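Letar 극장용 예고편 재생 서버 LT-9

제품 개요
LT-9는 영화 상영관 및 멀티플렉스 로비에서 예고편과 사전 광고 영상을 편성·재생하기 위한 전용 서버입니다. 배급사로부터 수령한 예고편 파일을 본편과 분리된 저장 영역에 보관하며, 관별 상영 시간표에 따라 자동으로 송출합니다. 2018년 12월 20일 목요일부터 국내 정식 공급을 개시합니다.

주요 기능
- 관람 등급별 편성: 본편의 관람 등급보다 높은 등급의 예고편은 재생 목록에 등록되지 않습니다.
- 공개 시점 관리: 배급사가 지정한 공개 시각 이전에는 해당 파일의 재생이 제한됩니다.
- 로비 화면 연동: 상영관 영사 장비와 로비 디스플레이에 서로 다른 재생 목록을 지정할 수 있습니다.
- 재생 기록: 예고편별 재생 일시와 상영관 번호가 저장되며, 월별 보고서로 내려받을 수 있습니다.

제품 사양
형태: 랙 장착형
저장 장치: 이중화 구성, 운영 중 교체 가능
네트워크 단자: 2개(관리용, 콘텐츠 수신용)
동시 관리 상영관: 최대 9개
자막 및 음성: 한국어 자막, 한국어 더빙, 원어 음성 선택 지원
관리 화면: 웹 브라우저 방식, 한국어 및 영어

편성 소프트웨어 Clevis
LT-9에는 편성 소프트웨어 Clevis가 기본 탑재됩니다. 담당자는 주간 단위로 예고편 순서를 작성하고, 개봉일 변경 시 관련 항목을 일괄 수정할 수 있습니다. 개봉이 완료된 작품의 예고편은 설정한 기한에 따라 목록에서 제외됩니다. 복수 지점을 운영하는 사업자는 별도 사용권인 Lill을 통해 지점별 편성표를 본사에서 승인할 수 있습니다.

설치 및 호환성
설치 전 영사실의 전원 용량과 랙 여유 공간을 확인하여 주시기 바랍니다. 기존 상영 관리 시스템과의 연동 가능 여부는 사전 점검 후 서면으로 안내합니다. 11월까지 접수된 사전 점검 신청 건은 접수 순서에 따라 처리됩니다.
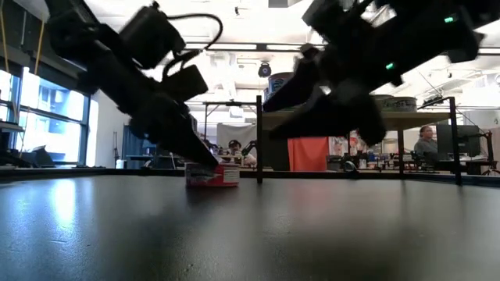 보증 및 기술 지원
무상 보증 기간은 설치일로부터 2년입니다. 저장 장치의 임의 개조 또는 비인가 소프트웨어 설치로 발생한 장애는 보증 대상에서 제외됩니다. 기술 지원은 평일 오전 9시부터 제공되며, 상영 중 발생한 장애는 긴급 접수 창구를 이용하실 수 있습니다.

구매 문의
본 제품의 국내 공급은 Jodby가 담당합니다. 견적 요청 시 상영관 수, 현재 사용 중인 영사 장비의 모델명, 희망 설치 시기를 기재하여 주시기 바랍니다. 제품 사양은 성능 개선을 위하여 사전 예고 없이 변경될 수 있습니다.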